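Section 4. Setting up the Semik label printer

Read before plugging in. Rev. August, replaces the older sheet. Questions to Vinzenz Brunner at the Baumgartner desk.

4.1 Before you start

Needed: printer, power brick, one roll of labels, USB cable. Cable is not in the Husance bundle, buy seperately. Two meters max.

1. Pick a flat spot. Any steady table.
2. Keep 12 inches clear behind the printer. Lid swings back further than you think.
3. Peel off all the orange tape. One strip is inside, under the roller.
4. Leave the power off for now.

CAUTION: The cutter blade is exposed when the lid is up. Fingers out.

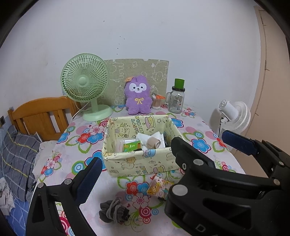 4.2 Loading the roll

1. Push the lid latch left. Lift.
2. Drop the roll in, labels facing up, loose end toward you.
3. Slide both guides in until they touch the paper. Touch, don't squeeze.
4. Pull the end out past the cutter, two labels' worth.
5. Close the lid. Press on both corners, two clicks.

Note: Only one click = lid not shut. Printer will feed but print blank.

Note: Rolls wider than 80 mm don't fit. Don't trim them.

4.3 Power and first test

1. Brick to printer first, then to the wall.
2. Hold the power button until the light goes green. Takes around 17 seconds the first time, faster after.
3. Press Feed once. One label should come out and stop at the gap.
4. If it runs on past the gap, hold Feed and Power together, let go when it beeps. It measures the labels and remebers them.
5. Still running on? Go to 4.5.

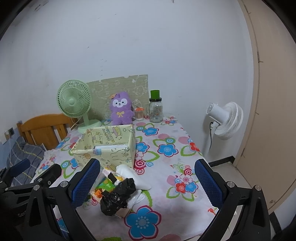 4.4 Connecting to the computer

1. Install the Ekik driver first. Cable second. Wrong order and Windows grabs its own driver, and you get to uninstall that.
2. Plug in the USB. Straight into the computer, no hub.
3. Open printer settings, choose Semik, set paper size to match the roll.
4. Print the test page. Border on all four sides = good.
5. Left side missing: paper size is wrong, back to step 3.

Note: Mac users, same steps, but the driver wants a restart. Save your stuff.

4.5 If something is off

Red light, steady: out of paper or lid open.
Red light, blinking: head too hot. Switch off, wait, try again.
Faded print: raise darkness by 2 in settings. Not more, it burns the labels.
Label stuck under the roller: power off, lid up, turn the gear by hand. No knives or tweezers.
Light green, nothing prints: check the queue for a paused job.

CAUTION: Alcohol wipes only on the print head, and only with the power unplugged. Let it dry before closing the lid.

Spare rolls and replacement rollers: order through Thaddäus Kälin, give the part number from the sticker under the lid.

Wireless setup is in section 5.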